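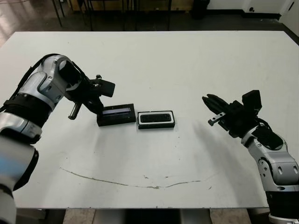
Home About Archive Contact

My grandmother's brooch came back from the jeweller in Arnmont last week. It's silver with a small garnet, and the pin had been bent for as long as I can remember. I was quoted $300 for a new pin and catch, plus resetting the stone, and in the end I paid a bit less – they reused the old catch.

The repair took around 10 days. I'd tried a place in Climovholm first, but they only work on gold.

The colour of the silver has changed a little. I had asked them not to polish it, and they did a light clean anyway. The dark bits in the engraving are mostly still there, so I'm not too bothered.

I also have three of her rings to sort out. Two need sizing up and the other has a worn claw. I'll take them in together in April, once I've found the old valuation papers.

Filed under: Jewellery, Family things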